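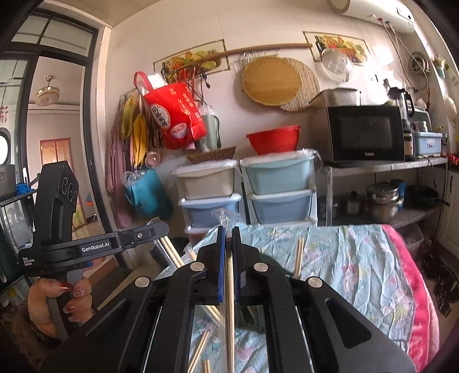
Gestaltwandler-Reihe "Josaden": lohnt sich Band 2?

Lesemaus_Ilka
Hallo zusammen, ich hab gestern Nacht den ersten Josaden-Band von Theano Karagiannis zugeklappt und bin völlig hin und weg! Für alle, die es nicht kennen: Die Heldin Brarnero wird bei Neumond zur Luchsin und muss in der Hafenstadt Galham einen Sommer lang so tun, als wär nix. Dazu dieser Tôn, der als Einziger merkt, dass sie nachts verschwindet (hach). Jetzt liegt Band 2 hier und ich hab gehört, der soll total abfallen. Stimmt das? Bitte ohne Spoiler, bin da echt empfindlich.

Krähenfuß
Abfallen ist noch nett gesagt. Ich hab bis Seite 116 durchgehalten und dann quergelesen. Die halbe Zeit hocken sie in dieser Mühle und reden über Gefühle, die man in Band 1 schon dreimal hatte. Und Brarnero, die vorher so schön bissig war, fragt plötzlich bei jeder Kleinigkeit Tôn um Erlaubnis. Hab mich richtig geärgert.

mondkalb77
Also da muss ich widersprechen, ich fand die Mühle super! Endlich mal ein Gestaltwandler-Roman, in dem nicht auf jeder dritten Seite jemand zerfleischt wird. Und um Erlaubnis fragt sie doch gar nicht, sie horcht ihn aus. Wer querliest, kriegt das natürlich nicht mit :-P

Krähenfuß
Ich les quer, wenn mich ein Buch dazu zwingt. Vorher hab ich jedes Wort gelesen, danke.

Lesemaus_Ilka
Streitet euch doch nicht gleich! Wie ist denn das mit der Verwandlung, bleibt die so schön gruselig wie im ersten Teil? Die Stelle am Bootssteg hab ich zweimal gelesen, weil ich Gänsehaut hatte.

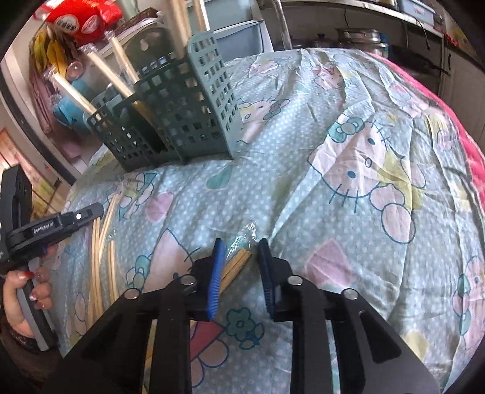
Mich hat nämlich gerade gepackt, dass man nie so ganz weiß, wie viel von Brarnero noch da ist, wenn die Luchsin übernimmt. Wenn das in Band 2 einfach wegerklärt wird, wär ich schon enttäuscht.

Tintenfisch
Wird nicht wegerklärt, versprochen. Es gibt ein Kapitel ganz aus Sicht der Luchsin, das ist für mich das Beste an der ganzen Reihe. Was mich gestört hat, ist die deutsche Fassung. Der erste Band war von Ornella Rizzi übersetzt, der zweite nicht mehr, und das merkt man an jeder Ecke. Auf einmal siezen sich Leute, die vorher per Du waren! Und aus dem "Fellruf" ist die "Pelzstimme" geworden. Pelzstimme, Leute.

mondkalb77
Pelzstimme ist schlimm, da geb ich dir recht. Hab jedes Mal an meine Oma mit Halsweh gedacht.

Krähenfuß
Gut, das Luchskapitel. Das war stark, das geb ich zu. Steht bei mir auf Seite 197, also lang nach der Stelle, wo ich eigentlich aussteigen wollte. Aber ein einziges Kapitel rettet mir kein Buch, für das ich 10 Euro hingelegt hab.

Lesemaus_Ilka
Okay, jetzt bin ich neugierig! Dann fang ich heute Abend an und überles die Pelzstimme einfach, so gut es geht. Weiß jemand, ob Teil drei noch kommt?

Tintenfisch
Im Nachwort steht was von Februar, ohne Jahr allerdings. Ich rechne mal lieber mit gar nix.
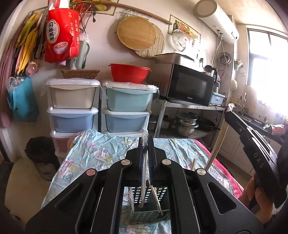 Foto: mondkalb77, hochgeladen am 26.8.11

mondkalb77
Ich les das Ding auf jeden Fall, egal wann es kommt. Ich muss wissen, ob Tôn selber auch einer ist! Die Sache mit dem Geruch auf der Fähre kann doch kein Zufall sein.

Krähenfuß
Tôn ist keiner. Der ist bloß langweilig.

mondkalb77
Wetten wir?

Lesemaus_Ilka
SPOILER!!! Ich hatte extra drum gebeten :-(

mondkalb77
War doch nur eine Theorie, sorry! Die Fähre kommt schon in Band 1 vor, die kennst du also.

Lesemaus_Ilka
Stimmt, na gut. Jetzt muss ich die Stelle natürlich erst noch mal nachlesen, bevor ich anfange.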